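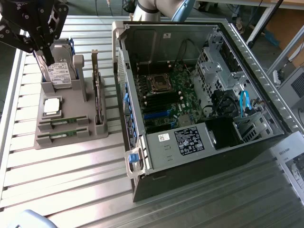
Old office computers: how we sort the parts at Hedby

Since spring, the repair room at Hedby takes in desktop computers from offices that replace them. Many readers have asked what happens with the machines after they are handed in, so I want to explain the work a little.

Each tower is laid on its side on the table and the side panel comes off. After this we take out the parts which can have a second life: the hard drive, the memory modules, the processor and the expansion card, if there is one. They go in a tray with a separate place for every part. Before we had trays, the parts were lying together on a cloth, and it took a long time to find which memory belonged to which computer. Now one tray stays beside one case until the work is finished.

The drive is always the first question from people who donate. We erase every drive completely before it goes into another computer. If the erasing fails, the drive is destroyed and we write it on the receipt. If your drive sits on a blue plastic rail, please leave the rail on it. We have many cases that need them, and they are not easy to buy alone.

Memory is what we are missing most. A computer with only one module is slow for the school programs, so we try to put in 2 before it leaves us. Small modules are also welcome - we collect them for the older cases.

The next computers go to the reading room in Culside, which has asked for six. Our goal is 100 finished computers before the end of October, and the Amini storage room has kindly given us two more shelves for the towers that wait.

If you want to donate, please bring the computer with its power cable and write on a paper what was wrong with it, if you know. Monitors and printers we can't take at the moment. Laptops should go to Tadix, where they have the right tools for them.

01/09/2025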